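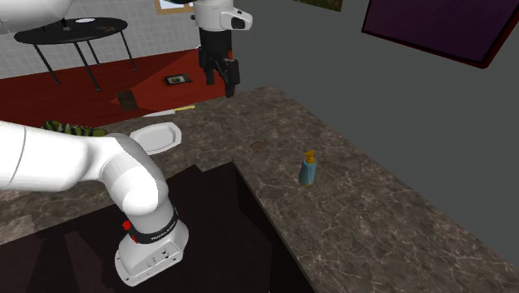
The kitchen cell in the simulator, arm over the counter, soap dispenser off to the right.

Kitchen Cell FAQ
Last updated 08/06/2021 by Duyên Ninh

I look after the simulated kitchen cell for the Posthorpe project, and I get the same handful of questions every time somebody new opens it up. So I wrote them down! If yours isn't here, come find me or Tavion Bellamy.

Why is the arm mounted down in the sink?
Reach, mostly. Lyle Van Dusen had it on the back edge of the counter at first and it could barely get to the near corner. With the base down in the opening it covers a lot more stone (and yes, you have to watch the rim).

I moved the base and now everything collides. What did I do?
You probably moved the arm and left the counter's collision shape where it was. Move them as a pair, save, then reload the whole cell. Reloading only the arm keeps the old shape in memory, and I've lost an entire afternoon to that one.

What rate should physics run at?
240 steps a second. Ionuț tried 200 to save time and the fingers started sinking into thin stuff, so please leave it alone.

How do I check that the gripper is lined up?
Load the touch test and bring the fingers down beside the flat brown disk. Go slow for the last bit. I stop next to it first, look from a low camera, and only then close. If the fingertips look buried in the marble, your tool offset is wrong, so fix that before you touch anything else.
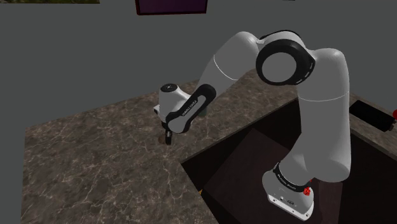 Touch test: fingers pointing down at the edge of the brown disk.

Can I clear the other objects off the counter?
Sure, for your own runs. Put them back before you save to the shared copy, though - Fitzgerald Obi's planner tests expect the plate and the soap dispenser to be there and they get very noisy when they aren't.

The arm shakes when it's holding still. Is it broken?
Nope, it's the joint gains. Someone has usually pasted in the set from our Rendix cell, which is a heavier arm. Reload the kitchen defaults and try again. If it still shakes, send me the log and tell me which joint.

How often do you recheck the cell?
After every simulator update, plus once each June when I go through the whole thing. There are 68 saved poses and I replay all of them, which takes one long coffee.

Who can change the defaults?
Tavion or me. Ask first, and we'll usually say yes.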